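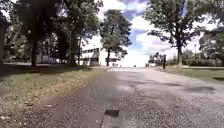 Soreck Bike Cover

Pedal bike and e-bike insurance, paid monthly or yearly

Soreck Bike Cover is a stand-alone policy for bicycles and e-bikes. It is meant for riders whose bike is worth more than the limit on their renters or homeowners policy, or who would like to claim for a bike without touching that policy.

What is covered

Theft from your home, a locked shed or garage, or a public place where the bike was locked to a fixed object
Accidental damage while riding, parked or being carried on a car rack
Damage in transit by plane, train or bus, if the bike was in a hard or padded case
Accessories fixed to the bike, such as lights, racks and child seats
E-bike batteries and chargers, for theft and accidental damage

What is not covered

Wear, rust, punctures and flat tires
Scratches and dents that don't affect how the bike works
Bikes rented out or used for paid delivery work
Racing, unless you add the Event option
Loss of battery range with age

Plans

Okska is the basic plan. It pays up to $1,000 per bike and covers theft only. The deductible is $70 per claim.

Nishad covers theft and accidental damage for up to 3 bikes at the same address. You choose the limit for each bike when you apply. The deductible is $70 per claim, and accessories are included.

Both plans pay the cost of a new bike of the same or similar model if yours is less than two years old. After that we take off an amount for age, shown in the table in your policy booklet.

Locks

Theft claims from a public place need a lock from our approved list. The list was last updated on 4 June 2021. Keep the receipt or a photo of the lock with your policy papers. Cable locks are not accepted on either plan.

Making a claim

Report a theft to the police within 48 hours and send us the report number through your online account. For damage, get a written repair estimate before any work starts. Repairs can be done at any of the 1,165 shops in the Jistley network, which bill us directly, or at a shop you choose, in which case you pay first and we refund you less the deductible.

Changes and cancellation

You can add or remove a bike at any time in your account. Cancel within 14 days of the start date for a full refund if you have made no claim. After that, yearly customers get back the unused full months.

Get a quote
Download the policy booklet
Approved lock list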